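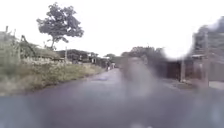 Figure 1. A narrow paved road under an overcast sky, with grass and tall shrubs along the left side.

Satellite Communications: Fundamentals and Operations
Unit 6: From Launch to Service

Issued February 1, 2019

Purpose of this unit

Earlier units dealt with the link budget and with the equipment carried on board. This unit covers the period between the separation of a satellite from its launch vehicle and the day on which it begins to carry paying traffic. Students should read it before the seminar and bring their completed worksheet from Unit 5, as the delta-v values obtained there will be used again.

6.1 Orbits in brief

A geostationary satellite circles the Earth above the equator at an altitude of 35,786 kilometers and completes one revolution in one sidereal day. An antenna on the ground can therefore be pointed once and left in place. Satellites in low orbit move quickly across the sky and are visible from any one site for a matter of minutes, so that continuous service requires many of them and a method of handing traffic from one to the next.

A launch vehicle seldom delivers a communications satellite directly to geostationary orbit. It is usually released into a transfer orbit, an ellipse whose highest point lies near the final altitude. The remaining work is left to the satellite's own propulsion. Chemical engines complete it in days or weeks. Electric thrusters use far less propellant but may need several months, during which the satellite earns nothing and passes repeatedly through the radiation belts.

6.2 Case for discussion: Betevico

The case used in this unit concerns Betevico, a television distribution satellite built by Drutix for the operator Amilton. Its telemetry and command station is at Sembiring. Figures in the case are rounded for classroom use.

The satellite separated normally and its first signals were acquired at Sembiring on the first pass. The solar arrays were partly deployed to supply power during orbit raising, and the main engine was then fired in 3 burns. The second burn was shortened by the onboard computer after a pressure reading fell outside its permitted range. Controllers held the satellite in a safe attitude while Drutix reviewed the data. The reading was traced to a sensor, and the lost velocity was made up by extending the final burn.

Betevico reached its test position in November. In-orbit testing of the payload followed, and the satellite was handed over to Amilton 109 days after launch.

6.3 In-orbit testing

Testing is normally carried out at an orbital position away from the one where the satellite will serve, to avoid interference with neighboring networks. The test plan for Betevico contained 700 separate measurements. The principal groups were as follows.

Antenna patterns. The satellite is turned slightly in small steps while a ground station records the change in signal level. The results are compared with those taken in the test range before shipment.

Transponder gain and output power. Each channel is driven from low level to saturation. Spare amplifiers are tested in the same way - a step sometimes omitted when the schedule is short, and regretted later.

Frequency response and cross-polarization isolation. Both are measured with an unmodulated carrier.

Platform functions. Battery capacity, thermal control, and the pointing system are checked separately from the payload. Battery behavior is observed again during the first eclipse season.

6.4 Loss and partial loss

A payload failure found during testing may reduce the capacity of a satellite without ending its mission. Contracts commonly distinguish between a total loss, a constructive total loss, and a partial loss, and the thresholds between them are negotiated in advance. Responsibility may also shift at a defined moment, such as intentional ignition or final acceptance. Students are not expected to memorize contract language but should be able to state which party bears the risk at each stage of the Betevico case.

6.5 Worksheet

Prepare written responses to the following and submit them at the start of the seminar.

1. Draw a timeline of the Betevico mission from separation to handover. Mark the shortened burn and the arrival at the test position.

2. Explain why extending a later burn does not restore exactly the propellant reserve planned before launch.

3. Compare chemical and electric orbit raising from the point of view of the operator. Show all assumptions about lost revenue.

4. Describe the effect of heavy rain at the ground station on a Ku-band gain measurement, and propose a correction.

Calculations should be set out in full, with units. Late worksheets are accepted up to the following seminar with a reduced mark. Reading for Unit 7, on station-keeping and end-of-life disposal, will be distributed separately.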